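Carryover in the drinking water method: what we found and what we changed
Speaker notes – Ruba Daher
25 minutes plus questions

Slide 1. Title
Thank Rima Nassar for the slot. Say that the slides go up on the shared drive after lunch so people don't need to photograph the tables. Work was done with Leopoldo Bautista at the Prandeck site.

Slide 2. Where this started
In November a blank came back with a peak in it. It was the third injection after a high calibration standard, and the compound was one of the sticky ones, a long-chain fluorinated acid. Peak area in the blank was 913. Our limit for a blank is 258. The two injections before it had also been blanks, and they were worse, but the software had them flagged as conditioning runs and no one opened them.
Pause here. Ask who in the room reviews their conditioning runs.

Slide 3. The method in one slide
Reversed phase, C18 column, delay column between pump and autosampler, water and methanol with ammonium acetate. Triple quad in negative mode. Direct injection, no concentration step. Skip the gradient table unless someone asks; it is in the backup slides.

Slide 4. Background or carryover?
These get mixed up all the time. Background comes from the solvents, the tubing, the vials, the caps. It stays about the same from one blank to the next. Carryover drops off with each blank after a high sample. Run five blanks in a row and plot them before touching any hardware.
Ours fell with every injection, so carryover.
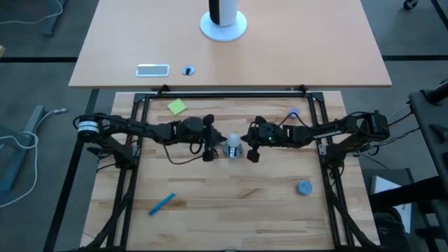

Two arms over the worktable

Slide 5. Going through the flow path
We worked from the needle forward and changed one part at a time. Five blanks after the top standard each time.
New needle: small improvement.
New needle seat: large improvement. The old one had a visible groove.
New rotor seal: no change we could measure.
Column swapped for an older one of the same type: no change.
Point out that the seat had 3956 injections on it. The maintenance sheet said to replace at a number well above that, but the sheet was written for a different method with clean standards.

Slide 6. Needle wash
The old wash was 50:50 methanol and water, the same bottle we used for everything. Dalal Tannous suggested trying a stronger organic wash first and then going back to a weak one before the next injection. We settled on:
Wash 1, methanol with 0.1 percent ammonium hydroxide, 10 seconds
Wash 2, isopropanol, 5 seconds
Wash 3, starting mobile phase, 5 seconds
It adds 20 seconds per injection. On a full tray that is noticeable but we can live with it. Say clearly that the wash alone did not fix it with the old seat in place. We tried that too.

Slide 7. Vials
Short slide. Polypropylene vials, polyethylene caps, no PTFE septa. Vortex before loading – these compounds go to the walls if the vial sits overnight. If anyone wants to argue for glass, take it in the questions.

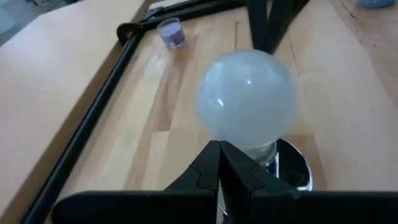
Slide 8. Results after the changes
Same test, five blanks after the top standard. All five under the limit, including the first. We then ran the method as normal for 1832 injections and kept the blank data from every batch. Two batches failed. One was a mislabeled vial. The other we can't explain, and I would rather show it than leave it off the plot.

Slide 9. What is now in the procedure
Seat replacement goes by blank response, with a fixed injection count as the upper limit.
Conditioning runs are reviewed and initialed.
Top standard is always followed by two blanks.
Any sample above the top standard means the next three vials get reinjected.
Rami Kassab is updating the written procedure. Send comments to him, not to me.

Slide 10. Still open
The short-chain compounds behave differently and we have not tested them properly. We also haven't tried the new wash on the second instrument, which has a flow-through needle.

Questions
If asked about cost: the seat is the main item, solvents are minor.
If asked about wastewater: not tested.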